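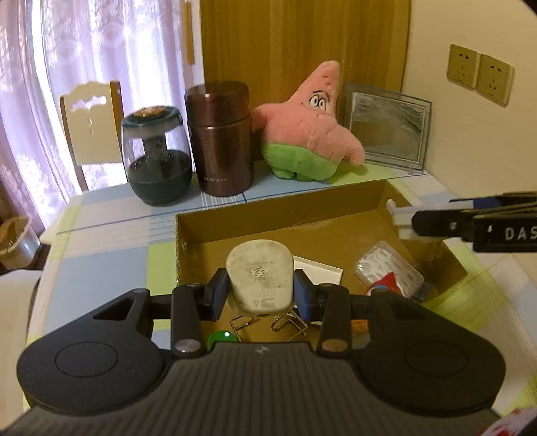 Sorting the mixed box was the part of our project I looked forward to every time, and I still think it taught us more than all the reading did. Our question was simple: if a household throws its odds and ends into one box because they don't know where they go, how much of it can a person sort by looking at the thing alone? Everyone knows what to do with a newspaper. The trouble starts with a worn off-white plastic piece that has an oval emblem molded into the middle, small symbols and tiny print down near its lower edge, and gray smudges all over. Put that in a cardboard box with some bent wire and a flat white rectangle of who knows what, and you have a really good argument waiting to happen!

How we set it up

There were four of us in the group, and we collected from nine households on two streets near campus. Each household got a shallow cardboard box and one instruction: put in anything small and hard that you would normally hesitate over. We left the boxes for most of February. Snædís Blöndal wrote the instruction sheet and then rewrote it, because the first version used the word "recyclable" and we decided that gave people a hint. The final sheet just said "things you're not sure about."

When the boxes came back we took the pieces one at a time and gave each a first guess (plastic, metal, glass, mixed, don't know) before turning it over. Then we looked for markings and guessed again. Both guesses went into the log. If the second guess was different from the first, we wrote down what changed our minds, even if it was only "felt heavier than I thought."

What we found

Markings help a lot, but only if you can read them. Molded lettering on pale plastic is tough. There is no ink, so you depend on shadow, and once the surface is scuffed the letters sort of sink into it. We got much better at this after Snædís brought in a desk lamp and held it low to the side (try it on the bottom of any old tub, it's amazing how much pops up). We went back over the first box with the lamp and changed several entries from "don't know" to plastic with a type number.

Emblems were a funny one. People in the group tended to trust a piece more if it had a logo on it, and would call it recyclable faster, even though a logo says nothing about what a thing is made of. I caught myself doing it twice in the same afternoon. We added a column to the log called "emblem only" so we could see when it was happening, and it stayed in use until the end.

Wire was the easiest to name and the most annoying to handle. It hooks onto everything. We ended up pulling all the wire out of a box first and putting it in its own tray, and almost every session went faster from then on. I would start that way if I did this again.

Shiny translucent pieces caused the longest discussions. Green could be glass or plastic, and in a photo you really can't tell. With the thing in front of you, a tap with a fingernail usually settled it for me, but two of us disagreed on what the tap sounded like, so we stopped counting the tap as evidence and wrote "tap, uncertain" instead.

Problems

Our categories were too few. "Mixed" became a dumping ground for anything with a metal pin through it, and by the last box it was our biggest pile. We should have split it into "comes apart by hand" and "doesn't come apart by hand," which is what a household would care about anyway.

We also didn't weigh anything until the fifth box, so the weights in the appendix only cover the later ones. Please don't compare them with the piece counts, which cover all nine.

Next steps

I would love to repeat this with the boxes labeled in different ways to see if the wording changes what people put in. Snædís wants to test the side-lamp trick with people who have never sorted before, and she already has a draft of the sheet for it. The log and the lamp notes are in the project folder, and the trays are on the bottom shelf in the workroom for whoever takes this up next.

September 14, 2018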